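Cómo montar una estantería auxiliar de postes y bandejas

Las estanterías de plástico por niveles, con bandejas moldeadas y postes tubulares, se montan sin tornillos y casi sin herramientas. Esta guía sigue el montaje del modelo Feduston de Bukis, en blanco, aunque los pasos sirven para la mayoría de muebles parecidos. Calcule media hora si es la primera vez.

Qué necesita

Una mesa despejada o un trozo de suelo liso, una manta o lámina para no rayar las piezas, un paño seco y un mazo de goma. El martillo metálico déjelo en la caja de herramientas: marca el plástico y puede abrir los encajes. En nuestro modelo los postes miden 289 mm y cada bandeja admite 10 kg bien repartidos.

1. Revise las piezas

Saque todo de la caja y separe postes, bandejas y tapones. Pase el dedo por el interior de los encajes. A veces queda una rebaba del molde, que se quita con una lija fina o con la uña. Limpie el polvo con el paño.

Mire también los dos extremos de cada poste. En muchos modelos no son iguales y solo uno entra hasta el fondo. Si lo fuerza del revés, le costará sacarlo.

2. Presente los postes

Apoye la bandeja de la base con los rebordes hacia arriba. Coja el primer poste por la parte baja, acérquelo al encaje y enderécelo antes de apretar. Un poste que entra torcido se atasca a medio camino.
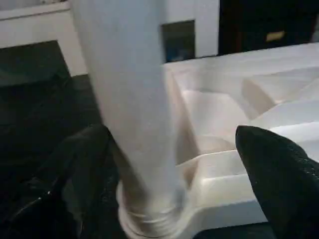

Poste blanco todavía inclinado, junto a la bandeja moldeada.

Empuje recto hacia abajo, girando un poco a un lado y a otro, hasta que haga tope. No golpee todavía. Coloque los demás postes de la misma forma, empezando por una esquina y siguiendo por la opuesta. Así la bandeja se mantiene plana mientras trabaja.

3. Compruebe la altura

Con todos los postes puestos, agáchese hasta ver la base de lado. Los extremos superiores deben quedar al mismo nivel. Si uno sobresale, dele un par de golpes suaves con el mazo, siempre sobre el centro del tubo y con el paño doblado encima.

Si va a montar el mueble sobre una mesa, deje sitio por los cuatro lados para poder sujetar la base con una mano mientras aprieta con la otra.

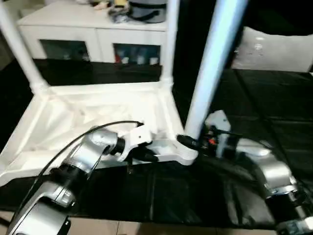

Cuando la base esté firme, puede pasar al segundo nivel. Ponga la bandeja sobre los postes sin apretar, compruebe que cada tubo apunta a su encaje y baje las esquinas poco a poco, en cruz. Si aprieta primero todo un lado, el contrario se levanta y hay que volver a empezar.

4. Últimos niveles y tapones

Repita la operación con cada altura. A partir del tercer nivel conviene bajar el mueble al suelo y terminarlo allí. Los tapones van al final, a presión, en los extremos libres de los postes de arriba.

5. Colocación

Ponga el peso en las bandejas bajas y deje arriba lo ligero. En baños y lavaderos, sepárelo de la pared lo justo para pasar la fregona. Si cojea, afloje el poste de la esquina que no apoya y vuelva a encajarlo.

Para desmontarlo, trabaje de arriba abajo y tire de cada bandeja alternando las esquinas. Guarde los tapones en una bolsa cerrada.

Contacto | © Plarkska, guías para la casa | Volver arriba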